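I've been reading charts for two decades, mostly for coworkers and my sister's friends, and every time Mercury goes retrograde I get the same messages. So I'm going to put my answers in one thread and link people to it.

1/ Mercury retrograde means the planet looks like it's moving backward from where we stand. It isn't moving backward. It happens three or four times a year and lasts about three weeks each time.

2/ If you weren't born with Mercury in a sensitive spot, you may not notice it at all. I have clients who sail through every one. I have one who loses her car keys on day 1 without fail.

3/ You can sign a lease. You can sign a job offer. Read it twice and ask your questions in writing. People have to live their lives for those three weeks.

4/ Back up your phone. I say this every time and I get replies every time from people who didn't.

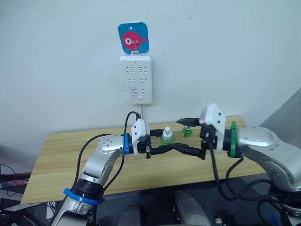

5/ The "shadow" period is the stretch before and after, when Mercury covers the same degrees of the zodiac. Some astrologers give it a lot of weight. I give it a little. I mark it on my calendar in pencil.

6/ About exes. Yes, they text. They also text the rest of the year. If you were going to answer in December anyway, Mercury has very little to do with it.

7/ I did keep a tally once. I went through my old client notes, 1561 readings, and pulled every one where the person brought up retrograde before I did. It came to 489. Most of them wanted to know about a breakup or a trip.

8/ Hanne Vainio taught me to read charts and she had a rule I still use. Look at the house first, then the sign, then the retrograde. Most people online do it in the opposite order and scare themselves.

9/ What she meant: if Mercury is going back through your sixth house, look at your work routine and your health appointments. If it's your fourth, look at home and family. The sign only tells you the tone.

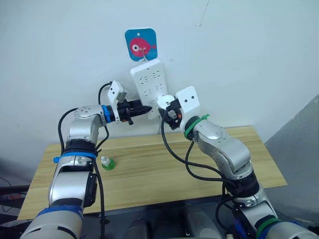 Plugging in at the white power strip.

10/ To find the house you need your birth time. A guess of "morning" won't do it. The rising sign changes roughly every 2 hours, and the houses go with it. Check your birth certificate or ask whoever was in the room.

11/ No birth time? Use your sun sign as the first house and count from there. It's less exact, but it works well enough for a general look. That's how most newspaper columns are written.

12/ Several people asked which app I use. I use Clomow for the wheel and do the rest by hand. The free version is fine. Turn off the daily alerts — they will tell you to beware of something every morning.

13/ Ulises Bermúdez asked under my last thread whether fire signs get it worse. I haven't seen that. Gemini and Virgo are the two Mercury rules, so those are the charts I check first, including Gemini and Virgo rising.

14/ Travel: leave earlier, take a paper copy of your booking, and keep your medicine in your carry-on. I flew out during the last one and my bag went to a different city. It came back the next evening with everything in it.
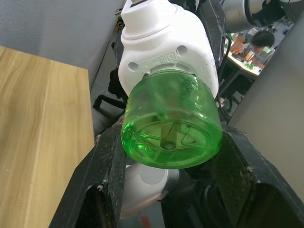
Green see-through container, seen from underneath.

15/ Please don't pay anyone to "clear" a retrograde for you. I had a message from a woman who was quoted $2263 for a package of candles and phone calls. It ends by itself, for free, on a date you can look up.

16/ What I do during these weeks is finish things. Old emails, the drawer of papers, the call I put off. Anything starting with "re" is the usual advice — review, repair, return — and I think it's decent advice.

17/ Replies are open. If you want me to look at your chart, send the date, time and city of birth, all three. I answer in the evenings after 7 and I go in order, so it may take me a few days to get to yours.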